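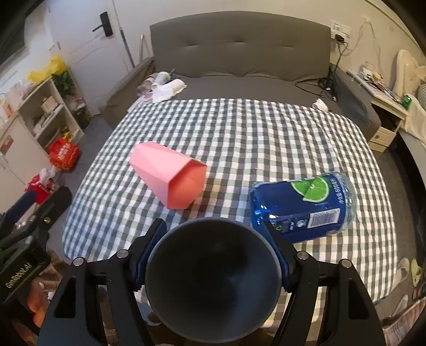

Slide 2 – reading log returns, autumn term

Kwaku Sulemana to introduce, then hand over to me.

165 logs issued in October, one per pupil, Years 3 to 6. Pupils read at home for 20 minutes and an adult signs the page. Class teachers check signatures on Mondays.

Define "return" before showing the chart: a log handed in with at least 11 signed entries. Blank logs and lost logs are both counted as non-returns.

Pause for questions on the definition only.

Slide 3 – changes for next term

Millik readers move to the library trolley. Correa sets stay in classrooms. Replacement logs come from Genowefa Sadowski in the office – send a named slip, one per child.

Audio books: count if the child follows the printed text. State this twice, as it was queried last time.

Leave slide 3 up during questions.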